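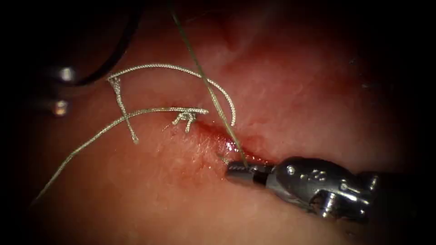 Health & Science | Local News

11th August
By the Nesero news desk

Stitch by stitch: wound closure program wraps up a big first season at Ferninlow

If you've ever had stitches, you probably looked away while they went in. Fair enough! But there is a whole craft going on down there, and for the past few months people at the Ferninlow skills center in Wotimcombe have been giving it their full attention.

The Stojanovska Suture Program, which started in April, is all about closing a cut. Participants work on a short, straight incision in soft tissue and practice bringing the two edges together, placing the stitch and tying it off, over and over, until the movements start to feel natural. The center has now logged 724 practice sessions, and the sign-up sheet for fall is already filling in nicely.

What makes it so much fun to follow is how small everything is. A curved needle is a tiny piece of bright metal, and yet the way it's held changes the whole stitch. Grip it too near the tip and there isn't enough left to pass through the tissue. Too far back and it wants to twist. Most beginners spend their first session just picking the needle up, turning it, setting it down and picking it up again, and the program's organizers say that time is very well spent.

Then comes the bite, the point where the needle goes in beside the cut. The idea is to follow the curve and let the needle's own shape carry it around, then come out on the far side at a matching distance from the edge. Go in at a poor angle and one side of the wound ends up sitting higher than the other - a small thing, but you learn to spot it fast.
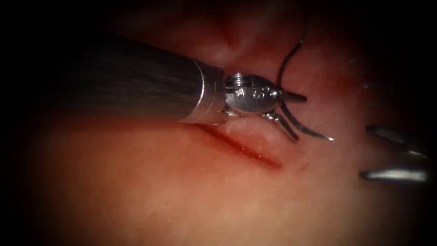
Thread gets just as much attention as the needle. Some sutures are braided, with several fine strands woven together, and others are a single smooth filament. Braided thread is softer to handle and tends to hold a knot well, but the ends can fray with a lot of handling. Single filament slides through tissue easily and has a springy streak, so it often needs extra throws before the knot can be trusted. Participants get time with both, and opinions about which is nicer to work with are strong and cheerfully expressed.

The knot tying portion has been the surprise favorite. A simple square knot is two throws laid in opposite directions, pulled down flat. Pull one end harder than the other and it can turn into a slip knot, and then the whole thing creeps loose. Tension is the other half of it. The edges should just meet. Pull too hard and the tissue puckers and loses its blood supply, leave it slack and there's a gap. Over the season, participants have tied more than 1005 knots for review, and each one was looked at for placement, tightness and the length of the cut ends.

Each session runs 90 minutes, with a break in the middle. That may sound long for such a short row of stitches, but it goes by in a flash. There's a lovely quiet in the room once everybody has settled in, and then a little cheer when somebody gets an especially tidy closure. We sat in on two sessions and came away wishing we'd asked for a third.

Lighting and viewing get their own slot in the schedule too. A wet surface throws back bright glints, and a shadow falling over the end of a cut can hide exactly the bit you need to see. Learning to read depth in a close-up view takes a while, and the session on it has been expanded for the new season.

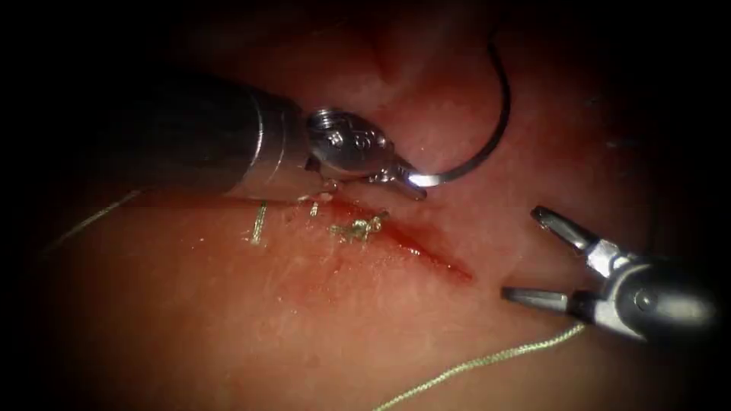 The fall sessions will also add a unit on handling the needle between passes. It's a part of the job that gets skipped over in many introductions - where the point is facing, how to hand it across, how to keep a long strand from looping around everything nearby. Anyone who has ever fought with sewing thread will feel right at home. A second new unit covers continuous stitches, where one length of thread runs the whole way along the wound and the tension has to stay even from start to finish.

Places are open to health care students and working clinicians in the Wotimcombe area, and people who attended the spring and summer sessions are welcome to come back for the new units. Registration is at the Ferninlow front desk. An open evening with short talks on thread, needles and knots is planned before the first fall session, and that one is open to the general public.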